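Grellness Hall and Workrooms – premises safety checklist with comments

Inspection date: 9/26/24
Carried out by: Araceli Ledesma
Areas covered: entrance and lobby, main hall, kitchen, stairs, workrooms, toilets, store, boiler cupboard, outside
Areas not covered: loft (no safe access, see item 31)

Marking: OK means nothing to do. ATTEND means it needs doing but the area can stay in use. STOP means the item or area is out of use until it has been put right.

Comments are given where the mark alone would not tell the next person enough. Where an item has been carried over from the spring sheet, I have said so.

ENTRANCE AND LOBBY

1. Front doors open fully and close unaided – ATTEND
The left leaf drags on the mat well. It opens, but a wheelchair user or someone with a pushchair would have to shove it. The bottom hinge has dropped. Carried over from the spring sheet, where it was marked "monitor". It has been monitored long enough.

2. Door mat flat and secure – OK
Replaced over the summer. Sits level with the tiles.

3. Fire action notice displayed and correct – ATTEND
The notice still gives the old assembly point by the bottle bank. The assembly point is now the grass at the Ulthorpe Lane end. Same error on the notice in the upstairs corridor.

4. Alarm panel showing normal, no faults – OK
Green light only. Log book up to date apart from two weeks in August.

5. Visitor signing-in book in use – OK
In use, though several people are signing in and not out. If we had to clear the building we would be looking for people who went home at lunchtime.

MAIN HALL

6. Floor sound, no trip hazards – ATTEND
Two blocks have lifted near the stage steps. One rocks underfoot. Taped for the time being with yellow tape, which will not last past the next dance class. Needs re-sticking.

7. Emergency exits clear inside and out – STOP (cleared during visit)
Stacked chairs across the north exit again. I moved them and it is now clear. I would like the floor painted with a hatched box there, and have asked for it before.

8. Emergency lighting – ATTEND
Tested with the key switch for 15 minutes. All fittings came on. The one over the stage had dimmed badly by the end and will not manage its full time. New battery or new fitting.

9. Chairs and folding tables – ATTEND
All 186 stacking chairs looked at. Eight have cracked seats and have been taken to the store with red tape on the back. They are not to go back out. Folding tables fine except one with a weak leg catch, also taped.

10. Stacks no higher than 12 chairs – OK
The corner stacks were within the limit on the day.

11. Stage steps and handrail – OK
Handrail tight. White nosing still visible from the hall side.

KITCHEN

12. Gas shut-off labelled and reachable – OK
Someone had hung aprons on it. Taken off. There are hooks behind the door.

13. Extractor filters clean – ATTEND
Greasy. They go in the dishwasher and need nothing more than someone to do it. Suggest it is put on the monthly list with a name next to it.

14. Fire blanket and extinguisher – OK
Both in place. The extinguisher is in date until October and will be done on the yearly visit by Boonyarit Fire Services, already booked.

15. Fridge temperature sheet filled in – ATTEND
Filled in on Mondays and on no other day. The fridge itself is fine by the thermometer.

16. Hot water urn – STOP
Lid does not lock and the tap drips. The flex is also nicked near the plug. I cut the plug off and put a label on it. Use the wall boiler, which does the same job.

STAIRS AND UPPER CORRIDOR

17. Treads and nosings – ATTEND
Third nosing from the top is loose at one end. One screw missing, one stripped. A longer screw should bite.

18. Handrails both sides – OK

19. Stair lighting – OK
Both switches work. The lamp at the half landing is a different colour from the rest but bright enough.

20. Corridor clear – ATTEND
Two boxes of leaflets and a rolled carpet. The corridor is the only way out from the workrooms, so nothing can be kept in it, however narrow or however briefly. Please move them by the weekend.

WORKROOMS

21. Work surfaces stable and in good order – OK

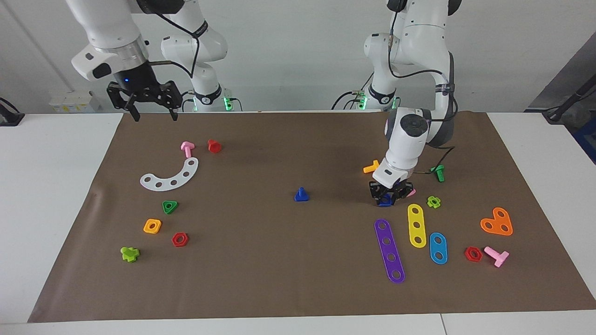
22. Chairs adjusted and sound – ATTEND
One gas-lift chair in the back workroom sinks when sat on. Not dangerous in itself, but people end up working with their shoulders round their ears. Replace the lift or the chair.

23. Sockets and extension leads – ATTEND
One four-way lead was plugged into another four-way lead under the window in the front workroom. I separated them. The answer is another double socket on that wall, and I have asked Fanik Electrical for a price. Until it is fitted, one extension lead per wall socket, fully unwound if it is on a reel.

24. Portable appliance labels in date – ATTEND
Most are in date. The desk fan and the laminator have no label at all. Anything brought from home needs testing before it is left here, and that includes phone chargers with no maker's mark. I found one of those warm to the touch and unplugged it.

25. Windows open, close and lock – ATTEND
The back workroom window opens past its restrictor because the restrictor has been unscrewed and left on the sill. It has been refitted. This is an upstairs window and the restrictor stays on, hot day or not. If the room is too stuffy, tell me and we will look at a vent.

26. Heating and ventilation – OK
Radiators all warm from top to bottom after bleeding. The valve in the front workroom is stiff but turns.

27. Small parts and loose items kept off the floor – OK
Floors were clear in both rooms. Anything small that rolls is a slip hazard on that vinyl, so please sweep at the end of a session as well as at the end of the day. 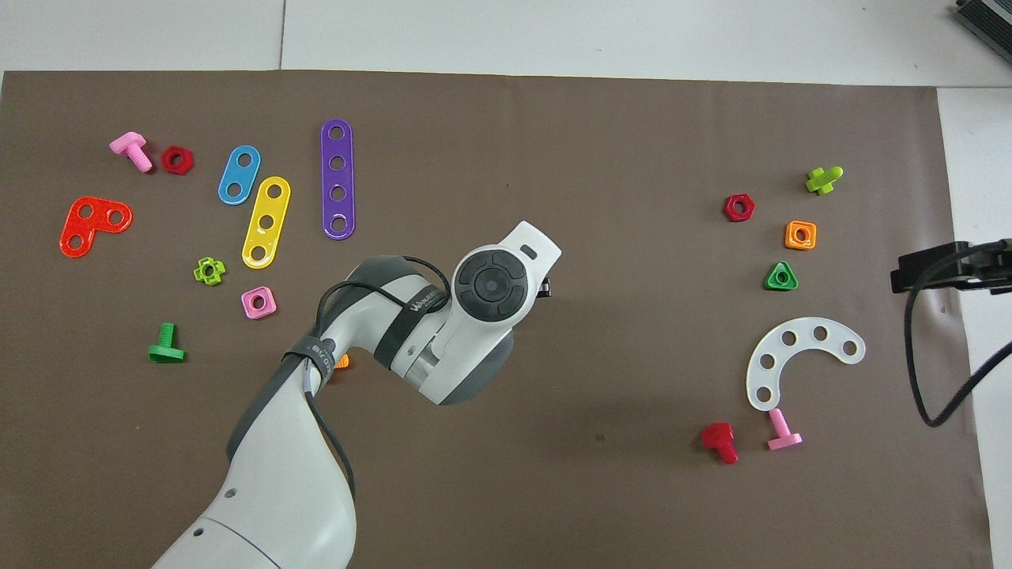
28. First aid box – ATTEND
Plasters nearly gone, eyewash out of date, no gloves. The box downstairs is full, so things are being taken from the upstairs one and not reported. There is a slip of paper inside the lid for writing down what has been used. It was blank. I have restocked the plasters and gloves from the store and ordered eyewash.

29. Room notices (maximum numbers, way out) – OK
Both workrooms have the current notice. The one in the front room has curled and could do with a frame.

TOILETS, STORE AND BOILER CUPBOARD

30. Accessible toilet alarm cord – STOP (put right during visit)
The cord had been tied up out of the way round the grab rail, I assume for mopping. A person on the floor could not have reached it. Untied and tested, and the sounder works. The cord must hang to just above the floor at all times. I have put a card on it saying so.

31. Loft hatch and ladder – STOP
The ladder catch is bent and the ladder can come down on whoever opens the hatch. Hatch now locked and the key is with me. The spring sheet says the loft was inspected, but I don't see how, as the catch was already reported then.

32. Store shelving fixed to wall – ATTEND
Two units are fixed. The third, with the paint on it, is not. Heavy tins to the bottom shelf for now, please, and brackets for the third unit.

33. Cleaning products locked away and in their own bottles – ATTEND
The cupboard was locked, which is an improvement. Inside was a lemonade bottle with something blue in it and no label. I have taken it away. Decanting into drinks bottles is how people get poisoned.

34. Boiler cupboard free of stored items – OK
Empty except for the boiler. Thank you to whoever moved the Christmas tree.

35. Carbon monoxide alarm – OK
Pressed the test button, sounded loud enough to hear from the hall with the door shut.

36. Hot water temperature at basins – ATTEND
Ladies' left-hand basin is too hot to keep a hand under. The mixing valve needs adjusting. Sign put up. The other basins are fine.

OUTSIDE

37. Path and ramp – ATTEND
Moss on the ramp, on the shaded side. It was dry when I walked it but it will be slippery by the first wet week of October. Needs a stiff brush and a wash down.

38. Outside lights – ATTEND
Car park light works. The light over the bins does not, and that is the one people need when locking up in the evening.

39. Gutters and roof edge from ground level – ATTEND
A slate has slipped above the north exit. It looks held by the gutter, but I can't be sure from below. I have put a cone and a plank under it to keep people to the other side of the path. This wants doing before any of the others on this page.

40. Bins away from the building – OK
Lids shut, and chained to the post as agreed with the insurer.

WORK TO BE DONE, IN ORDER

Slipped slate above north exit (39) – roofer to be rung tomorrow
Loft ladder catch (31) – no access until mended
Hot tap in ladies' (36) – plumber
Loose blocks in hall (6) and stair nosing (17) – same joiner, same visit
Stage emergency light (8) and bin light (38) – Fanik Electrical, with the socket price
Front door hinge (1) – joiner
Shelf brackets (32), moss on ramp (37), filters (13) – our own work
Fire action notices, both copies (3) – I will print these

NOTES FOR HIRERS

A copy of this sheet is on the lobby board. Groups are asked to read items 7, 20 and 23 in particular, as these are the ones that depend on what people do on the day.

If you break something, or find it broken, write it in the red book by the kitchen hatch and say which room. "Chair wobbly" with no room and no date is hard to act on. If it is something that could hurt someone before the book is next read – water near a socket, broken glass, a blocked exit you can't clear – ring the number on the front of the book.

The next full check will follow the same numbering. Anything still marked ATTEND by then will be raised to STOP if it affects a way out, a stair or an electrical item.

Signed: A. Ledesma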